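Open afternoon at the Melnychuk simulation lab: gallery

In November our evening class in machine maintenance was invited to the open afternoon at Melnychuk, in the old mill building in Wostelley. We were 18 people from the class, and the lab told us later that 102 visitors came in total. I was asked to put the pictures and some notes on our page for the members who could not join. My notes are not complete, because I was also listening, and I write slowly in English.

The visit started at two o'clock with coffee and a short talk by Sohail Shaikh, who leads the simulation work. He explained that his group does most of its testing on the computer before anything is tried on a real arm. A mistake in the simulator costs some seconds, he told us, and a mistake on the real arm can cost a finger of the gripper and one week of waiting for the new part. Several of us work with machines every day, so we understood this very well.

After the talk we went upstairs in groups to the demonstration room. The simulator is called Skomunberg, after the street where the first office was, and it was shown on a big screen with the view from the arm itself. I had expected to see the whole robot from the side, as in the brochures. It takes a little time to get used to looking down past the fingers, but after a few minutes it feels natural, almost like looking at your own hand. 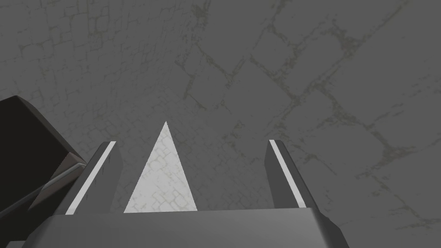 The simulated gripper with both fingers wide open over the stone floor. Nothing is held between them.

Mr. Shaikh showed us how an operator moves the arm with a small hand controller. The movements on the screen follow the hand, but they can be made smaller, so that a big movement of the hand gives only a small movement of the gripper. This is useful for delicate work. He also said that new operators always hold the controller too tight, and he was right. When it was our turn, my hand was tired after two minutes.

Each visitor who wanted to try got one turn. The exercise was simple to explain: bring the gripper to a place above the floor, keep it steady, and go back to the start. No object had to be picked up in this first exercise. I thought it would be easy, but keeping the gripper steady is difficult when you look from above and there is little in the view to tell you the height. My neighbor from the class, who drives a forklift, did it much better than I did. He got applause.

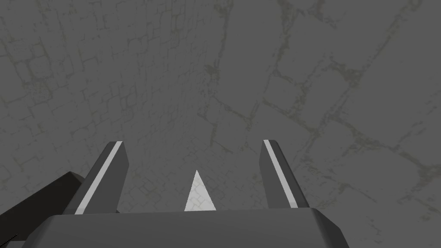

There were many questions about how many attempts a new operator needs. The lab asks for 200 practice runs before a person may use the real arm, and most people do this in two or three weeks, with breaks. One woman asked if a person with experience from video games learns faster. The answer was that they learn the controller faster, but they are often not patient, so the result is the same in the end.

I asked about the floor, because I wondered if its pattern has some meaning for the robot. Mr. Shaikh answered that for this exercise it has none. It is a surface they took from an older project, and the team never changed it. They have other surfaces too, but we did not have time to see them.

Downstairs in the hall, the firm Kutley had a table with used gripper parts that we could take in our hands. The fingers were heavier than I thought. One of them had a deep scratch on the inner side, and the young man at the table told us with a smile that he had made it himself in his first month.

The afternoon ended at five with more coffee and a very good apple cake. 17 of us took the same bus home, and one stayed longer to ask about a job.

We thank Melnychuk for the invitation and for the patience with our many questions. The lab plans to open its doors again in spring, and that time the room with the real arm should be included. If you want to come with us, please write your name on the list at the classroom door. If you took notes about the safety part of the talk, please send them to me, I missed the beginning of it.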